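Have you ever wondered why the sky is blue, and why it turns orange at bedtime? It's a lovely thing to wonder about, so settle in!

Sunlight looks white, or maybe a bit yellow, but it's really lots of colours travelling together: red, orange, yellow, green, blue and violet. When it reaches the air around our Earth, it bumps into tiny, tiny bits of gas. Red light mostly sails straight past them. Blue light gets bounced about all over the place (scientists call this **scattering**), and so it comes down to your eyes from every direction. 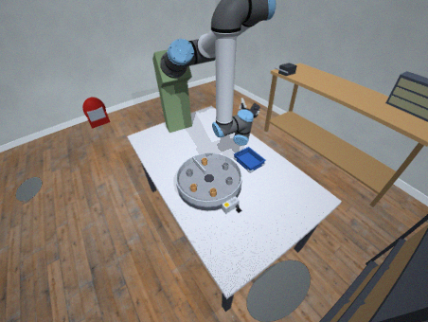 Things on the ground get their colours in a different way. Paint and plastic soak up some of the colours in light and send the others back to you. The little tray on the white table looks blue for that reason, and the white tabletop sends back nearly all the colours at once, mixed up together.

At sunset the light has to travel through much more air, and most of the blue is scattered away before it gets to you. The oranges and reds are what's left!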